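Notebook entry, January: trademark clearance for the Valla name

Purpose: to record the state of the clearance search before the application is prepared.
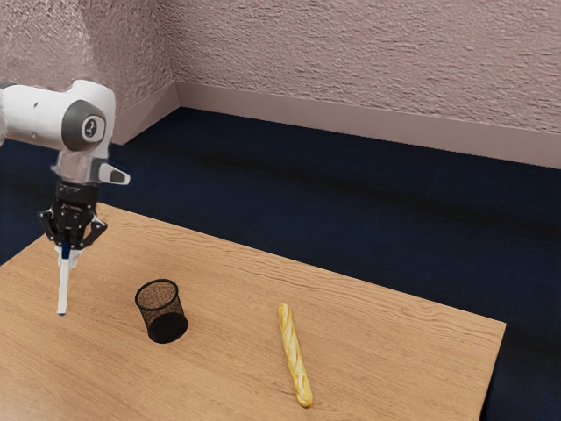
Lorna Forsyth wrote in the margin of the first draft that the search had been run on the exact spelling only, and that Vala, Walla and Vahla should be checked before anyone relied on it. Her point is accepted. The search was repeated at 2:15 p.m. with all three spellings added.

Results of the second search. The raw list came to 3,748 records across all classes. Limiting it to live records in the classes of interest left 300. After removal of duplicates, 80 remained for reading in full. Reading is complete for the first half of the list.

Two records need attention. The first is a registration held by Ostholm for a mark that sounds close to ours when spoken. Its goods are described broadly, and the overlap cannot be ruled out on the wording alone. The second is a pending application by Plutness. It was filed on an intent-to-use basis, and no statement of use has been entered. Its filing date is earlier than any we could now obtain.

The Brynjólfsdóttir registration, raised at the last meeting, is for printed matter only. It is noted here and will not be pursued further unless the goods list changes.

Goods list. The current draft names more goods than the project intends to sell. Sena Boateng is to return a shorter list. The filing basis should be settled at the same time, as we have no dated evidence of sales on record.

Budget. The amount approved for outside counsel is $3,000. A written opinion on the Ostholm record should be requested first. The Plutness file can be watched from here at no charge.

Outstanding: second half of the reading list; state registers; business names and domain names; design version of the mark, not yet searched.

Search strings are saved in the shared folder under Valla, second search. Please do not overwrite the first set.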